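Chapter 4
Hot stones, cold evidence: what heat treatments can and cannot claim
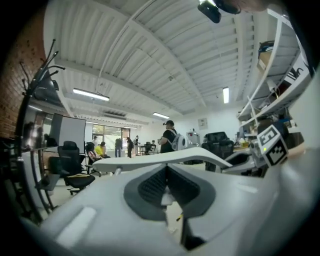 Few spa treatments come with as many promises as the hot stone massage. Brochures speak of toxins drawn out, blocked energy freed and the immune system "woken up". Ask which toxins, and the answer tends to be vague.

Warmth on a stiff back feels good, and most clients leave calmer than they came in. That much is easy to accept. The trouble starts when a pleasant hour is sold as medicine. A client who feels better after lying still in a quiet room has had several things at once: rest, touch, attention and heat. Which of them did the work?

Manee Somboon, who taught at the Braria school for many years, asked her students to give the same massage with and without stones, and to write down what clients said before telling them anything about the method. Her notes cover 185 sessions. They are a modest source, with no proper control group, and we shall treat them as such.

In this chapter we look at 3 claims in turn: that heat loosens muscle, that it improves sleep, and that the type of stone matters. The last is the weakest. Basalt holds heat well, but so does a wheat bag.

Before reading on, write down what you already believe about each claim, and where you first heard it.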